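Main page | Contents | Random article | Help
Search this encyclopedia Go

Wood-grain tabletop

A wood-grain tabletop is a flat furniture surface that shows the lines of wood, either because it is cut from wood or because a printed layer has been bonded to a core board. Both kinds are common on desks, kitchen tables and workbenches.

Types

Solid tops are glued up from boards and can be sanded again when worn. Veneered tops carry a thin slice of real wood. Laminate tops use printed paper sealed under resin, and the pattern repeats at a set distance. The furniture maker Gallardo listed 831 printed patterns in its catalog of 20 November 2015, most of them pale.

Appearance

Grain may run straight, wavy or in short broken streaks. Smooth finishes reflect light as a soft sheen, and the color can look warmer away from it. Pale beige tops with fine, close lines are often sold as light oak or ash.

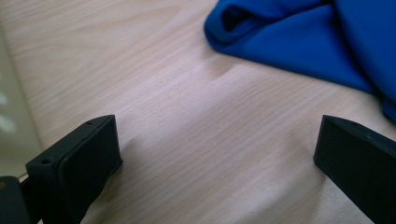 Care

Wipe with a damp cloth along the grain. Scouring pads dull the finish.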